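Linen recycling talk – speaker notes

Slide 1. Title and name. Skip the bio, it's in the program.

Slide 2. Scope. Flat cotton only: sheets, pillowcases, tea towels, plain tablecloths. No fleece, no waterproof covers. If someone asks about doonas, take it at the end.

Slide 3. Where the material comes from. Dunbar depot receives 2,788 kilograms in a normal month. January runs higher after the holiday lets change over their linen. Give the figure once and move on, the chart has the rest.

Slide 4. Grading. Grade A goes back out as linen. Grade B is cut for wipers. Grade C is shredded for fibre. Explain that the grade is set by the worst area of the cloth – a sound sheet with one worn centre panel is a B. Mention side-to-middle repair, where the sheet is split lengthwise and the outer edges are joined. It moves some Bs back up to A, but the labour cost is hard to recover at our volumes.

Slide 5. Fibre content. Labels are missing on most older stock. Burn test on a thread from the hem: cotton leaves soft grey ash, polyester leaves a hard bead. Blends do both. Anything blended goes in the Tikby stream and stays out of the cotton bales.

Slide 6. Moisture. Bales are rejected above the limit in the Grimberg contract. Check the middle of the load as well as the top. Colour is a poor guide, as unbleached and aged white cotton look much the same under depot lighting.

Slide 7. Handling before grading. Cloth arrives heaped, and it has to be opened out before anyone can judge it. Find a hem first, then a corner, then work along the edge. Pause on this one.

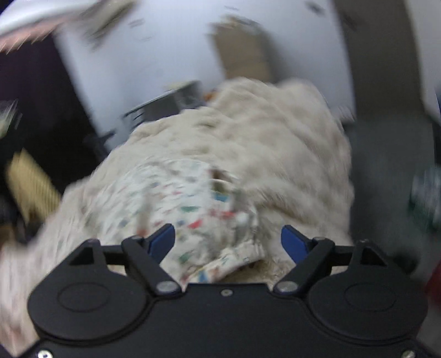
Iason Zacharopoulos asked at the Prerkadis session whether grading could be done on folded stock to save bench space. His view was that a worn centre shows at the fold line anyway. Reply if it comes up again: it shows on sheets, less so on tablecloths, and stains inside the fold are missed.

Slide 8. Bench layout. Three bins within reach, light from the side, scale behind the grader. Wiper cutting goes on a separate bench.

Slide 9. Contacts, then questions. Handouts are at the door.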